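The Slot Machine Has Learned My Name

I have been playing small-stakes online slots for nine years, and in February I got a birthday card from one of them. It was not my birthday. It was the anniversary of my registration, which the casino considers the more important date, and the card contained 51 free spins and a cartoon otter holding a balloon.

I used the spins. I want that on the record before I start complaining, as complaints about gambling sites tend to be written by people who claim they only went in to use the restroom.

The site is Tremus, and when I joined it was ugly in a way I now miss. You logged in, there was a list of games, you picked one, you lost your six dollars, and you went to make dinner. The whole visit took less time than the rice. Nothing leveled up. No otter was pleased to see me.

Today I log in and there is a map. I am apparently partway across a kingdom. I have a satchel, and the satchel has gems in it, and the gems can be traded at a market for a different color of gem. There are daily quests. One of them recently asked me to play three games I had never tried, and I did it, at eleven at night, with the grim sense of duty I usually reserve for taxes. The reward was a hat for the otter.

The industry calls this loyalty, and I think it has the word backward. A bartender who slides you a drink after ten years of Tuesdays' worth of tips is being loyal to you. A casino that pays you in hats is asking you to be loyal to it, and the hat costs nothing to make.
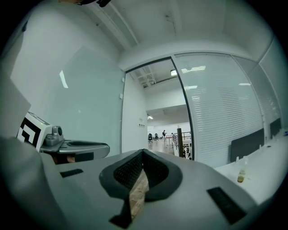
My quarrel is with the arithmetic, or with what has been done to it. Losing used to be a number. I put in six dollars, I took out zero, and any child could work out how the evening had gone. Now I put in six dollars and come away with 1000 points, a bronze shield and progress toward a silver one. Did I lose? The screen played a little trumpet. I had to open my bank app to be sure, and my bank app has never once played a trumpet.

I tried two competitors to see if it was only Tremus. Medrano has a pirate theme and a loyalty ladder with so many rungs that the top ones are hidden behind fog. Vevstead is supposed to be the serious one, with a dark green background and a font that looks like it went to law school. It has tournaments. I placed 51st in one and received a message congratulating me on my "momentum."

The standard defense is that all this is entertainment, and that a player who gets an extra hour of fun for the same six dollars has done well. I would accept that if the extra hour cost the same six dollars. A quest that requires three new games requires three rounds of bets. The map moves when you wager, and it stands still when you don't, and the kingdom has been drawn so that you are always just short of a bridge.

What I would like is dull, and I doubt it will win any design awards. Put my net result for the month at the top of the screen, in letters the size of the jackpot. Let me switch off the quests without first visiting four menus and a page asking if I am sure I want to disappoint the otter. When I set a deposit limit, leave it alone and don't ask me the next morning whether I'd like to "review my adventure settings."

A smaller site called Drilstead comes close. It has a plain list of games, a running total in the corner, and customer service that answers in full sentences. I have played there on and off this spring and I find that I stop sooner. The running total has a lot to do with it. It is very hard to feel like a hero of the realm next to a minus sign.

I suppose that explains why Drilstead has a plain little website and Tremus has commercials. Most players probably do prefer the kingdom, and I can't claim to be above it, having walked across so much of it on foot. I still log in about twice a week. My otter has a hat, a scarf and a small telescope, and according to the map I am one quest away from the bridge.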